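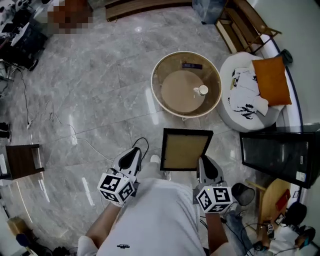
Both grippers on, picture frame in the right one

nqaisi wrote:
Swapped from the Rind handhelds to the Pletent pair in April and figured I'd post some notes. Mine came in at 395 g a side with the marker cube on, and my wrists feel it by the end of a session. The black pads hold thin stuff way better than the Rind ones did though – cardboard backing, frame edges, remotes, all good so far. Cable on the left side keeps looping up toward my arm and I hate it.

torquewrench_204 wrote:
Try running it up your sleeve and down your back. And are you getting decent tracking off those cubes? I went with Drosatell cameras and dropped the markers completely.

nqaisi wrote:
Tracking's fine for me. I lost 4 takes out of 19 last time, all when I turned a cube away from the head camera.

torquewrench_204 wrote:
4 out of 19 is not fine lol. I'd be pulling my hair out.

mossyboard wrote:
Depends what you're grabbing! I had the marker-free setup for a month and it drifted like crazy on shiny floors, so I'm with Nizar on keeping the cubes. The weight would kill me, though. Has anyone tried the Vimgate ones? They look lighter but I can't find a spec for the pads.

nqaisi wrote:
Haven't touched the Vimgate. If somebody has a pair I'd love to know how wide they open.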